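Zorkeck Are Back, and I Have Been Listening All Week

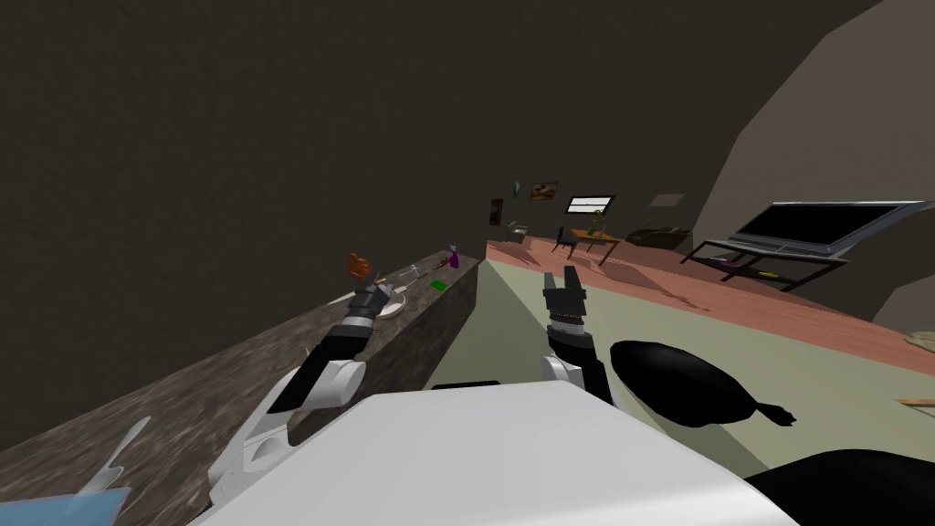
2 min read

Zorkeck put out a new single last night, the first since they went quiet in December. I had given up checking their page, so I found out from a text that just said "go listen." It's called "Setow" and it runs a little under four minutes.

For anyone who missed the whole thing, the rumor over the winter was that Vernon MacLeod had left to make a solo record. A fan account posted a picture of him outside a studio, and by the next morning there were 909 comments under it. I read more of them than I should have. Half the people were sure he had quit and the other half said he was getting married. The band never answered any of it.

He is on the new song. He sings the second verse and the last chorus, and his name is in the credits as a writer. So that settles one part. The marriage talk is still only talk, and I don't think it's our business until he says something himself.

The song is slower than what they did on "Dirnano." I like the drums and the way the guitar drops out before the chorus. I'm less sure about the spoken part near the end – it goes on too long, and I skipped it the third time through.

There is also a short tour, 7 dates, all in small rooms. The closest one to me is 125 miles away at the Zinchenko, where I saw them once before and stood behind a pole. Tickets with fees came to $178 for two. That is more than I wanted to spend, but my sister is paying me back for hers.

No word on an album yet. The post with the tour dates says "more soon," and they said the same thing last year. I'll write something up after the show.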